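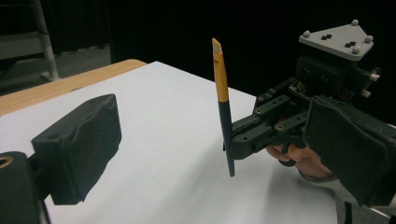 Success Rates Are Only Half a Result

Research on robot handling is increasingly built on demonstrations given by people using hand-held grippers. The method deserves the support it has received. A person with such a tool can record in a morning what would take far longer by steering a robot arm, and the work may be done at an ordinary table. Our concern is with how the results are reported.

The Memness study, released in February by the group at Clirkdale, is a fair case. It drew on 4,000 demonstrations of small objects being picked up, turned and passed between grippers. The trained system succeeded in 96 per cent of trials with objects it had met before. With new objects the figure fell to 61 per cent. The first number appears in the summary; the second must be looked for in a table near the end.

We do not suggest that anything was hidden. Marites Pangilinan, who reviewed the study for Plodex, has noted that only 6 people gave all the demonstrations, and that their habits of grip may have shaped the outcome as much as the training method did. Her point is a sound one. A pen held near the middle and a pen held near the end are different lessons – and a reader should be told how often each was taught.

Journals and funders should therefore ask for both figures in the summary, together with the number of demonstrators and a plain account of their instructions. The Seidel programme already requires this of its grant holders, and the added work is small.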